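# Town of Fimside – Call for Residents: Riverfront Park Advisory Panel

The Town of Fimside is looking for residents to serve on a temporary advisory panel for the former Flemex property on Tsegaye Street. The town bought the lot last year and plans to turn it into a public park with river access. Applications are open through the end of May. 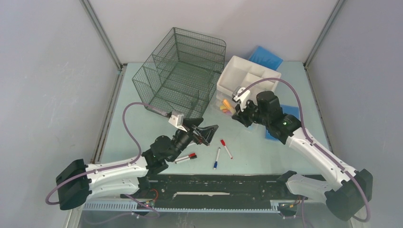

The panel will meet over the summer and early fall and give the town board a written recommendation before budget talks begin. The board makes the final decision on design and spending, but it has agreed to take up the panel's report at a regular meeting and respond to it in public.

## What the panel will look at

The town already has a survey of the lot and a soil report. The north end was cleaned up by the previous owner and is cleared for recreational use. The strip along the old loading dock still needs a cap of clean fill, and that work is funded separately.

Questions the board wants answered:

- Should the old loading dock stay as a fishing platform or be taken out?
- How much parking is needed, and should any of it be on Tsegaye Street?
- Is a boat launch worth the cost, and if so, for trailers or for kayaks and canoes only?
- What should happen with the brick pump house? The roof is sound but the floor is not.
- Should the park close at dusk or stay open later in summer?

Restrooms will be built either way. They are a condition of the state grant.

Reltent, the planning firm hired for the project, will bring maps and cost estimates to the meetings and will write up the minutes. Panel members are not expected to draw anything or to know how to read a site plan.

## Who can apply

You must be at least 16 and live within the town limits. Renters and homeowners are equally welcome, and you do not have to be registered to vote. Town employees and members of the town board may not serve, and neither may anyone with a business contract on the park project.

The board would especially like to hear from:

- people who live on Tsegaye Street or the two blocks behind it
- people who fish or paddle the river
- parents of young children
- anyone who uses a wheelchair or walker, or helps someone who does
- high school students

Past experience on a town board or panel is not needed. Most of the people who served on the sidewalk panel had never been to a town meeting before.

## Time and pay

There will be 4 evening meetings at Town Hall, each lasting 2 hours and starting at 6:30 p.m. There will also be one walk of the property, in daylight, with sturdy shoes required. Expect some reading between meetings – the packets usually run to 20 pages, much of it maps.

Members receive $200 for the full term, paid after the last meeting. Anyone who misses more than one meeting will be paid a partial amount. If you need child care or a ride in order to attend, say so on the form and the clerk's office will contact you. Asking for either will not affect your application.

Meetings are open to the public. Members' names will be listed in the minutes and on the town website.

## How members will be chosen

The clerk's office will check that each applicant is eligible. The board will then pick the panel at its June meeting, trying for a mix of ages and neighborhoods. If two applicants look equally suited, the choice will be made by drawing lots. Everyone who applies will get a letter or an email with the result, and people who are not picked can ask to be kept on a list of alternates.

## How to apply

Fill out the one-page form, available at the clerk's counter, at the library desk, and on the town website. Tell us where in town you live, how you might use the park, and which evenings you can't make. A few sentences on each is plenty.

Return the form to the clerk's counter or put it in the drop box by the side door of Town Hall. Forms left in the drop box by 5 p.m. on the last day of May will be accepted. Please do not send forms to Reltent – they will not be forwarded.

Large-print forms are available at the counter, and staff can fill out the form for you over the phone.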